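Tondell Slim Case
Matte black
Home / Phone accessories / Cases / Tondell

$82.00 for a pack of 2
In stock at our Zunddale warehouse

The Tondell Slim is a one-piece phone case with a soft lining and a raised lip around the screen. It adds very little bulk, so the phone still fits in a jeans pocket or a car cradle. The outside has a matte finish that hides fingerprints better than our gloss cases do.

We sell the Slim in packs of 2, both the same size and colour. Most of our orders come from offices and trades that hand out the same phone to all their staff, but anyone can buy a pack.

Choosing your size

The Slim comes in 11 sizes. Check the model number in your phone's settings before you order, as some phones with nearly the same name have different button positions. If your model isn't in the drop-down menu, we don't have a case for it at the moment. New sizes are usually added in April.

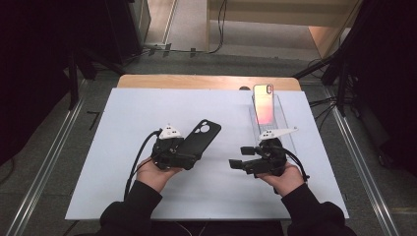 Fitting and removing

Put the camera corner in first, then press down the long side with the volume buttons, then the other side. To take the case off, push the phone out from the corner diagonally opposite the camera. Don't pull on the lip with your fingernails or a tool. It will stretch over time and the case will start to feel loose.

Glass screen protectors fit under the lip as long as they don't run right to the edge. The Fustton Clear range has been checked with every size we stock.

Cleaning

Wipe with a damp cloth and a drop of dish soap. Let the lining dry fully before you put the phone back in. Bleach and nail polish remover will dull the colour.

Specifications

Colour: matte black
Lining: microfibre
Wireless charging: yes, with the case on
Card slot: no
Lanyard hole: no

Delivery and returns

Orders placed before 2 pm leave the same working day. Unused cases can be returned in their packaging for a refund or a different size. Faulty cases are replaced free of charge for 7 months from delivery.

For bulk pricing, use the Subramaniam Supplies trade enquiry form and include your phone models and quantities.

Related products
Fustton Clear screen protector
Tondell Folio
Tondell car cradle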